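Phone stops charging at 60% and gets warm – battery or setting?

Posted in Phones & Tablets
31 Dec 2021
325 views · 4 comments

I have a Zusus phone, bought new last December, and for the past couple of weeks it has stopped charging at 60%. It says "charging" with the little bolt showing, but the number doesn't move. I've left it plugged in all night and it's still on 60 in the morning. The back gets warm near the camera, not hot enough to worry me but warmer than it used to be.

I'm using the charger from the box and the original cable. I've restarted it twice and removed a couple of apps. The last system update went on a few days before this started, so it may be that. I don't want to do a full reset unless I have to – half my work logins are on it and they're a pain to set up again. Is the battery on its way out?

tomasz_b_leeds
Share (2)

Look under Settings, Battery, Battery care. The update put in a charge limit and on some phones it came switched on. Mine was set to 80 but you can pick lower. Turn it off, unplug the phone, plug it back in and see if it goes past 60.

If it isn't that, clean the port. Phone off, wooden cocktail stick, go gently. I got a fair amount of pocket fluff out of mine and the cable clicked in properly for the first time in months.

The battery is rated at 2000 cycles according to the leaflet, so a year of normal use shouldn't have finished it.

prernska_fan
Helpful (4) · Share

mine did this, bought a new phone in the end. got a Branetti, no trouble so far but the camera is worse

dialup_dave
Helpful (0) · Share

The charge limit is the first thing to check, as said above, but the warmth makes me think something else is going on as well. When the phone is warm it slows the charging down to protect the battery, and if an app is busy in the background it can use power as fast as the charger puts it in. The number then sits still all night.
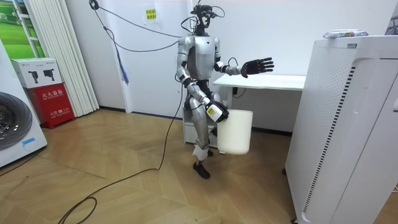 Go to battery use and sort by the last day. If one app is well ahead of the rest, force stop it and charge again with the screen off and the case removed. On mine it was the photo backup, which had got stuck on one long video and kept trying to send it. I deleted the video from the queue and the phone charged to full that evening.

Try a different cable too, even if yours looks fine. I use a Lévesque one that cost very little and it has lasted well. If none of this helps, look at your receipt before you do a reset. You say you bought it last December, so the warranty may be close to running out, and I'd get the fault reported to the shop in writing now. Back up first – they often wipe phones that are sent in.

norfolk_kev
Helpful (4) · Share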